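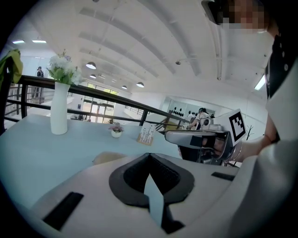

Clastthorpe Synth Builders - Workshop Group

Home | Guides | Modules | Power | Contact

Making your own Eurorack power cables

Ready-made cables are always too long or too short, so most of us crimp our own. You need 16-way ribbon with a red edge wire, 16-pin and 10-pin IDC sockets, a crimp tool or a small vise, side cutters and a multimeter.

1. Measure the run from the bus board to the module with the module out of the case, and add a bit of slack so you can lift it clear later. 300 mm covers most positions in a two-row case.

2. Cut the ribbon square. A ragged end will let one conductor sit short of its blade.

3. Open the first 16-pin socket and find the small triangle molded on the body. That marks pin 1. Put the red wire on that side. On most systems red is the -12 V side, but check the manual for your bus board.

4. Slide the ribbon in until the end is flush with the body. Each wire should sit in its own groove. Close the cap by hand just enough to hold it.

5. Squeeze slowly and evenly until both ends of the cap click. In a vise, put a scrap of wood on each side. If one end goes down first, back off and straighten it before you carry on.

6. Fit the other end. For a 10-pin socket, peel off the six wires farthest from the red one and trim them back. Stagger the cut ends so they can't touch each other, and cover them with heat shrink.

7. Fold the ribbon over and fit the strain relief clip if your sockets came with one.

Testing

Set the meter to continuity. Check pin 1 to pin 1, then every other pin in order. After that check each pin against the one next to it. The ground pins are joined on the bus board but they should NOT be joined on a loose cable, so any beep between neighbors means a bad crimp. Cut it off and start again - don't try to reopen the socket.

Label the cable at both ends before it goes in the case. I use the module name and the row.

The Skollik bus boards have shrouded headers. If yours has bare pins, check the red edge again before you switch on.

Next: Fitting the Pevovard power supply

252 shares | 2674 views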